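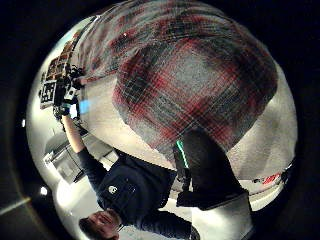

House rules for the grippers, version two

Right, I promised in the last issue that I'd finally write up the new recording rules, so with a large mug of tea beside me, off we go!

The big change is the pre-session check. Before anyone picks up a handheld gripper, they wipe the lens, look at the live view and make sure the marker board is upright and fixed properly. Dinesh went back through 329 of our old recordings and 20 of them had a board that had slid down or gone wonky halfway through. That's a fair few hours of work we can't really use (some of them were mine, sorry all).

Second, people. A wide lens picks up far more than you'd think, so anyone who might end up in view needs to have signed the consent sheet first, and that includes whoever has only popped in to borrow a charger. If you've changed your mind about being recorded, tell me or Tamsin and we'll pull the clips. You don't have to say why.

Third, two people working close together. We had a good long argument over this one in December — Lalit wanted a fixed gap between operators, I thought it would make the shared tasks impossible — and we've settled on a spoken rule. You say "moving" before you swing a gripper past someone, and they say "clear" before you do it. It feels daft for the first morning and then you stop noticing.

Sessions now stop after 900 seconds, with 5 minutes off before the next. Please don't skip the break because you're on a roll! Tired wrists give us shaky recordings, and Xuelian has a folder of them if you'd like proof.

Still open: what we do about file names. The Plolex bench and the Flostska bench each have their own system and both are convinced theirs is the sensible one. Tarun is drafting something in between, so send him your grumbles before the next issue.

The printed sheet is by the door, and there are spare consent forms in the tray underneath.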